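Agences de traduction « spécialisées finances » : vous y croyez encore ?
Forum Traducteurs indépendants > Clients et agences > Comptes annuels, audit, fiscalité 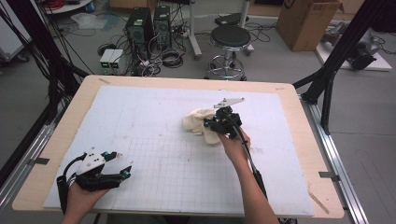

Laurier Kowalchuk
Mouais. Avant de taper sur les agences, il faudrait savoir ce qu'on entend par spécialisé. Moi j'ai vu passer des comptes consolidés traduits par des confrères très diplômés, et « provision » y était rendu de trois façons sur la même page.

mab_trad (auteur du sujet)
Mon message d'ouverture est parti trop vite, je le remets au propre. Je traduis de l'anglais et du turc vers le français, surtout des états financiers. Hovora m'a contacté dimanche soir pour rejoindre leur « pôle finance ». Leur plaquette promet au client final un traducteur dédié, une relecture par un comptable et un glossaire propre à chaque société. Très bien. Sauf que le test qu'ils m'ont envoyé est un extrait de brochure touristique, que le contrat ne parle de relecture nulle part, et que le glossaire est « en cours de constitution ». J'ai demandé depuis quand. Pas de réponse.
Le tarif est correct, sans plus. Ce qui me gêne, c'est de voir mon CV servir à vendre un service qui, de mon point de vue, n'existe que sur la plaquette.

Charito Yap
Bonjour à tous. Je travaille avec Hovora et je ne reconnais pas ce portrait. J'ai eu une relectrice sur tous mes rapports de gestion, avec de vraies remarques. Elle m'a fait changer « résultat opérationnel » en « résultat d'exploitation » parce que le client était en normes françaises, et elle avait raison. Le test bateau, je l'ai eu aussi, ils envoient le même à tout le monde.

mab_trad
Merci Charito. Cette relectrice, elle est comptable ou traductrice ?

Charito Yap
Traductrice, je crois. Je ne lui ai jamais demandé.

mab_trad
Donc pas « relecture par un comptable ».

Charito Yap
Si tu veux. Le travail est bien fait, le reste m'est un peu égal.

GordonG
Pas à moi. Si on facture au client une double compétence, on la fournit. J'ai bossé chez Estholm, en interne, à la gestion de projets. Le fichier de la maison comptait 2 567 traducteurs, et le site en annonçait 3 000 « rigoureusement sélectionnés ». Sélectionnés, ça voulait dire qu'ils avaient rempli le formulaire. Pour une combinaison comme turc-français en comptabilité, j'en appelais deux, toujours les mêmes, et quand ils étaient pris le dossier partait chez un généraliste sans que le client en sache rien.

Laurier Kowalchuk
Gordon, toutes les boîtes ont un fichier plus gros que leur équipe réelle. Un cabinet d'avocats fait pareil. Ce qui compte c'est qui touche le texte à la fin.

GordonG
Eh bien justement, je viens de te dire qui le touchait.

Laurier Kowalchuk
Chez Estholm. À l'époque où tu y étais. Hovora, on n'en sait rien, à part un témoignage plutôt favorable et un contrat que nous n'avons pas lu.

chantal.chan
Je me permets d'intervenir côté client, j'achète des traductions pour une filiale industrielle à Bernport. Les arguments du genre « nos clients nous sont fidèles depuis des années », je ne les lis plus. On reste chez un prestataire parce que changer est pénible : il faut refaire le référencement, repasser par les achats, renvoyer les mémoires de traduction quand on arrive à les récupérer. Nous sommes restés neuf ans chez le même, et je vous assure que ce n'était pas par admiration.
Ce que je demande maintenant : le nom du traducteur, le nom du relecteur, et le droit de leur poser une question en direct. La plupart des agences refusent le troisième point.

mab_trad
Elles refusent avec quel argument ?

chantal.chan
La confidentialité, presque toujours. Une fois on m'a répondu que les traducteurs préféraient ne pas être dérangés.

Charito Yap
Ce n'est pas faux me concernant :)

mab_trad
Pour moi c'est le contraire. Sur le dernier bilan, j'avais une ligne « other receivables » avec une note qui renvoyait à un compte courant d'associé. Une question au client et c'était réglé en cinq minutes. En passant par la chef de projet, il a fallu quatre jours, et elle avait reformulé ma question au point que la réponse portait sur autre chose.

Laurier Kowalchuk
Là-dessus on est d'accord. Je mets une note de traducteur dans le fichier livré et je conserve une copie. Si l'agence la supprime avant de transmettre, c'est son problème.

GordonG
Ce sera surtout le tien si le contrat te rend responsable du texte. Lisez cette clause-là, tous. Chez Estholm elle tenait en une phrase et le traducteur supportait tout, y compris les modifications faites après livraison. J'en ai vu signer sans broncher.

mab_trad
Je viens de vérifier dans celui d'Hovora. Article sur la responsabilité : « le prestataire garantit l'exactitude de la traduction telle que remise au client final ». Telle que remise au client final ! Donc après leur passage à eux.

Charito Yap
Ah. Je n'avais pas fait attention à ce bout de phrase.

Laurier Kowalchuk
Faites-la remplacer par « telle que livrée à l'agence ». Je l'ai obtenu chez Hiebert en un seul mail. Ils n'ont pas discuté, ce qui me laisse penser que leur modèle avait été recopié quelque part et que personne là-bas ne l'avait relu non plus.

GordonG
Hiebert, c'est une toute petite structure, tu as la patronne au téléphone. Avec une plateforme, bon courage, tu coches ou tu ne coches pas.

Laurier Kowalchuk
Tu n'en sais rien tant qu'on n'a pas demandé.

chantal.chan
Question bête peut-être. Un relecteur comptable qui ne lit pas le turc, ça vous paraît utile ? On me le vend comme une garantie et j'ai un doute.

mab_trad
Utile pour la terminologie d'arrivée, oui. Il verra tout de suite qu'une « réserve » devrait s'appeler autrement. En revanche, si j'ai sauté un « ne pas » dans une note annexe, il n'a aucun moyen de s'en apercevoir, sauf si les chiffres se contredisent. Il faut un relecteur bilingue avant lui, et à ma connaissance c'est rarement au budget.

Charito Yap
Je nuance : ma relectrice compare bien avec la source, elle m'a signalé un paragraphe oublié en octobre. Mais je travaille depuis l'anglais. Pour le turc, je ne peux pas dire.

GordonG
Pour le turc, demande-leur combien de relecteurs ils ont. Un chiffre, pas « un réseau ».

mab_trad
Fait ce matin, par écrit, avec la demande de modification de la clause. J'ai demandé aussi que mon nom ne figure pas dans leurs réponses à appel d'offres sans mon accord. On verra bien. Je ne suis pas très optimiste.

Laurier Kowalchuk
Pour le CV, précise aussi « ni sous forme anonymisée ». On m'a déjà fait le coup du « traducteur senior L.K., expert en audit » sur un dossier dont je n'ai jamais vu la couleur.

mab_trad
Bien vu, j'ajoute.

mab_trad
Retour d'Hovora. Clause : « transmise au service juridique ». CV : d'accord, à condition que je le rappelle à chaque projet – je ne vois pas bien comment, vu que je ne suis pas informé des appels d'offres. Relecteurs turc-français : « notre réseau couvre l'ensemble des combinaisons ».

GordonG
Ha. Je retire le « bon courage », tu en auras besoin d'un plus gros.

Charito Yap
Je reste chez eux pour l'anglais, mais je vais quand même leur écrire pour la clause. Laurier, tu aurais ton mail à Hiebert sous la main ?

Laurier Kowalchuk
Je te l'envoie en message privé ce soir, il faut que je retire le nom du client.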